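Mar 10, 2019

Hi all! I finally wrapped up the new look for Bakero, the little bakery I've been going on about since last June. We went through 20 versions of the B (I kept the first one, of course) and landed on a chunky, hand-drawn letter that still reads well on a paper bag.
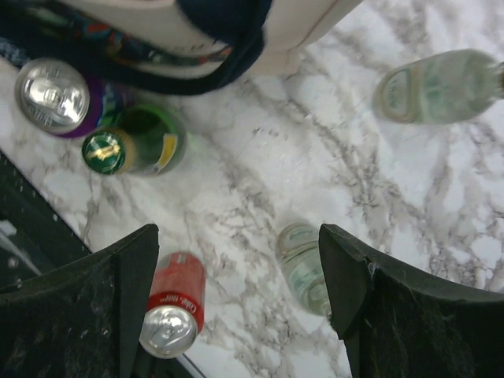
The first print run is 2,000 stickers, and I have a few extras on my desk, so write back if you'd like one! Next up is a menu for Brumitz, and I'm already arguing with myself over the green.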